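4 Washing and first use of the Moya fitted sheet set

This section is for the Moya sheet set made by Nullel, all sizes. Read it before you put the sheet on the bed for the first time. Sections 2 and 3 tell how to choose the size and how to measure the mattress height.

4.1 Before the first wash

1. Open the bag by hand. Do not use a knife, the fabric lies directly under the plastic.
2. Take out the sheet, the pillow covers and the paper card. Keep the card, it has the batch number on it.
3. Look at the sheet in daylight. If you find a hole or a dark line in the weave, stop here and contact the shop. A washed sheet can not be exchanged.
4. Close all zips and buttons of other items which go in the same wash.

Note: The colour can give off a little in the first wash. Wash the set alone or with similar colours.

4.2 Washing

1. Turn the sheet inside out.
2. Put it in the drum without folding. The drum should be filled to half, so the fabric has room to move.
3. Choose the cotton programme at low temperature. Use liquid detergent, the normal dose or a little less.
4. Set the spin speed to 900. A higher speed is possible, but the wrinkles become harder to remove.
5. Take the sheet out directly when the programme ends. Shake it two times from the short side.

Caution: Do not use bleach. Do not use fabric softener in the first 3 washes, it closes the fibre and the sheet takes up less moisture.

4.3 Drying

Drying on a line is the best way. Hang the sheet over the line by the middle and not by the corners, the elastic gets long when it carries the whole wet weight. If you use a dryer, choose the gentle programme and stop when the seams are still slightly damp.

The elastic band is supplied by Hineteck and is sewn in all four sides. It must not be ironed.

4.4 Putting the sheet on

1. Find the label. It belongs to the foot end, on the left when you stand at the foot of the bed.
2. Pull the first corner over the mattress at the head end.
3. Go to the opposite corner at the foot end – diagonally, not along the side. In this way the tension is divided equally.
4. Fit the two other corners.
5. Push the border under the mattress on the long sides first, then on the short sides.
6. Smooth the surface with the flat hand from the middle to the outside.

Note: Soft horizontal wrinkles are normal with this weave and do not mean that the size is wrong. They become less after one or two nights. If the corner jumps off, the mattress is too high for the sheet, see section 3.

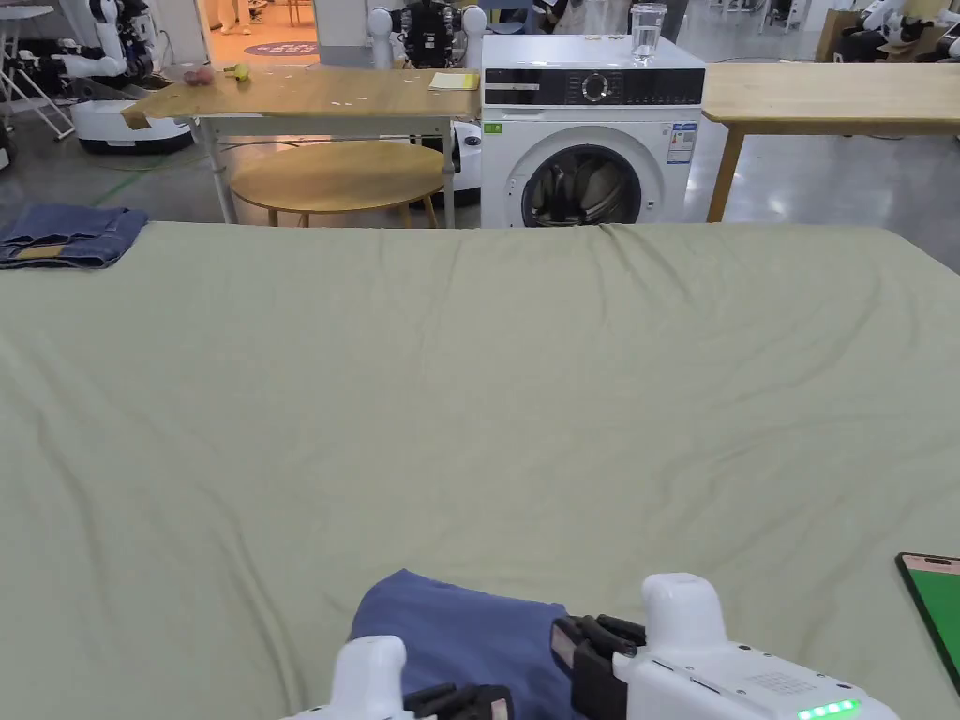 Fig. 4 Pale sage-green sheet with soft wrinkles on the surface.

4.5 Ironing (if wanted)

Iron at medium heat when the sheet is slightly damp. Begin in the middle and keep some distance to the elastic. With a steam iron the water tank must have at least 240 ml, otherwise you have to fill it again before the sheet is ready.

4.6 Storing

1. Let the sheet dry completely – also inside the corners.
2. Put the two corners of one short side into each other, then do the same with the other side.
3. Fold in three lengthwise and then in half until it fits on the shelf.
4. Keep it away from direct sun. Pale colours can become yellow at the fold.

Spare pillow covers can be ordered from Workgate with the batch number from the card. The care of blankets and mattress protectors is in section 5.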